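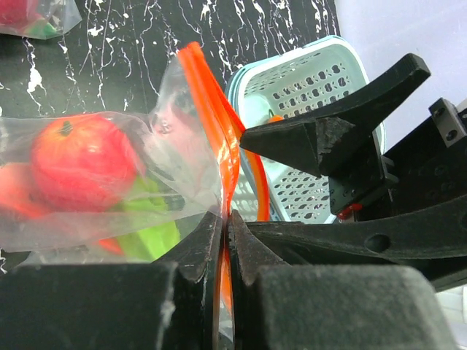
Red apple, something green, one zip-top bag.

Mar 14, 2023

Read the Rarkwood College athletics report so you don't have to. Big claim: sports "pays for itself." I have doubts.

The math only works if you count the student fee as money athletics earned. Every undergrad pays $351 a year. There are 2,391 of them. Most have never been to a game and can't opt out.

Take the fee away and the department loses money in all 5 years the report covers. That's in a table near the back. The summary skips it.

Then there's the Storkari deal. The press release in February called it a "partnership." As far as I can tell it's free shoes for the teams and a logo on the gym floor. No dollar figure given. If it were a good one I think we'd have seen it.

"But sports brings in applicants." Maybe. The report says applications went up after the Lyons tournament run. They also dropped the essay and the application fee that same year – funny how that gets one line.

Hillora State tried the same argument before it built its new fieldhouse. Ask anyone in the library there how the extra money is coming along.

I like college sports. I was at the Lyons games, and I'd go again. I just don't see why a chemistry major working nights should pay for the team flights.

The trustees want to raise the fee again. The comment form is open and the box cuts you off at 947 characters, so keep it short. Mine asks for one thing – the budget with the fee taken out, on page one.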